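The trouble with being halfway to everywhere

Every few years somebody unrolls a map of the coast, puts a finger on Plovthorpe and announces that we are in exactly the right place. Ships pass us on their way north. Lorries pass us on their way south. If only a small part of all that stopped here, the argument goes, we would never have to worry about jobs again. I have heard it from two mayors, one bank and a man selling cranes, and I believed it the first time.

The latest version is the Erkitz corridor. The plan is to dredge the inner harbour, relay the freight line up the valley and build a dry port at Erkitz, where containers would be sorted and sent inland. The prospectus came out on 14th February and it is a handsome thing, with arrows. The arrows all start at sea, go through Plovthorpe and end somewhere prosperous. I read it twice looking for the name of a shipping line that had agreed to call, and didn't find one.

I am not against railways. I am not even against this railway, parts of which are in such a state that the stone trains crawl over them at walking pace. My quarrel is with the idea that a place on the map is worth money in itself. A port earns its keep from what people nearby make and buy, and from how quickly a box can be got off a ship and out of the gate. Plenty of towns sit on a busy sea lane and watch the traffic go by. We have been doing it for most of my life.

The promoters like to point to Duvberg, so let us look at Duvberg. It did grow, and it did so after spending a lot on its quays. What gets left out is that it already had a paper mill and a furniture trade filling containers on the way out, and that the customs office had been staffed through the night well before the first new crane went up. A ship's master could be fairly sure of leaving when he was told he would. Here a lorry can wait six hours for a stamp in August, when half the office is away. No dredger is going to shorten that queue.

Then there are the jobs. The prospectus promises 3,000 of them. The same consultants, in the study they wrote for the county two summers earlier, promised 2,000 for what looks to me like the same scheme with a different cover. Neither paper says how many are building jobs that will end when the concrete sets. Neither says how many would simply move up the valley from the old Brouwer yard, which stands to lose its lease if the dry port goes ahead. Sânziana Ardeleanu asked about this at the public meeting and was told the figures were "indicative". She asked what they indicated. The chairman moved on to parking.

Nelu Jitaru ran freight through this harbour for years and is a good deal more cheerful about it than I am. His view is that trade follows capacity: build it, cut the fees for a while, and the lines will give you a try. He may be right. It has happened in places. But cutting the fees means the town pays for the trying, and the loan runs for a good many years longer than any shipping line's interest is likely to. When I put this to him he said that doing nothing costs money too. True enough, though it is an argument that would do just as well for a cathedral or a ski jump.

What would change my mind is fairly dull. I should like to see one signed contract, with a penalty in it if the ships don't come. I should like the customs office fixed first, which could be done this year for a tiny slice of the dredging bill, and then I should like to see whether anybody notices. If the waiting falls and the traffic still doesn't pick up, we will have learnt something cheaply. If it does pick up, the promoters will have a far better case than they have now, and I will say so.

Instead we are being asked to borrow almost all of the money up front, on the strength of a map. The vote is expected before the summer. I would ask councillors to read the pages after the arrows, especially the one on dredging, where it is admitted that the channel silts up and will have to be cleared again every 10 years. The cost of doing so has been left for a later study.

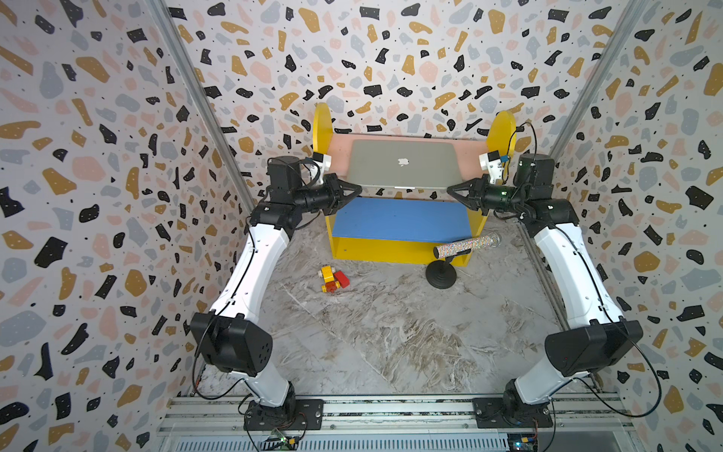
Who would pay to keep the channel clear once it has been dredged?

The harbour authority would, under the present plan, and the harbour authority is owned by the town, so any shortfall in port fees would have to come out of the general budget.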